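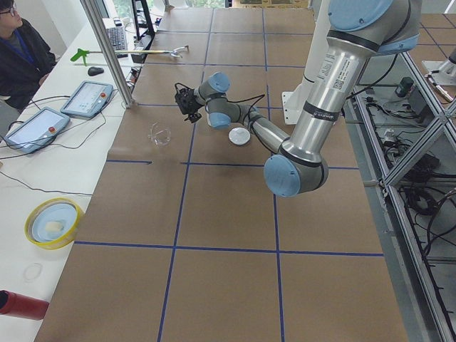 Chapter 6
When the Arm Stops: Faults, Limits, and Safe Recovery

Let's start with a cup and a lid. Picking up a lid from a paper-covered table sounds like the easiest job in the world, and for a person it is. For an arm it is a wonderful little problem! The lid is flat, the gripper has to come down very close to the table, and a few millimeters of error in height can turn a clean grasp into a hard push against the tabletop.

In January, a student team at the Vonen lab in Randinthorpe ran straight into this. Their arm had made 479 attempts at a lid-picking task when it pressed down, went over its force limit, and locked. Tahira Naqvi was at the desk with the teach pendant. She read the fault message, cleared it, and pressed resume. The program still held its old target, so the arm pushed down again, harder than before, and bent one of the gripper's fingers.

The first stop was the safety system doing its job. The trouble came in the seconds after it, and those seconds are what this chapter is about.

What had gone wrong? Nassoro Mwakyusa went through the log that afternoon and found that the table height had been measured before a new layer of paper went down. The force limit was set to 100 newtons, far more than the task needed. And the recovery steps, written by an earlier group, told the operator to clear the fault but never said to move the arm away first — a small gap on the page, and an expensive one on the table.

We will come back to this case often. Section 6.1 looks at the different kinds of stop and what each one does to the motors. Section 6.2 covers force and speed limits, with measurements you can try yourself. In Section 6.3 you will write a recovery procedure and trade it with a partner, who gets to hunt for the holes in it (this is great fun, and a bit humbling).

Before you read on

Find the emergency stop buttons in your own lab. Can you reach one from where you normally sit? Write down what you would do in the first ten seconds after pressing it, and keep the page for Exercise 6.4.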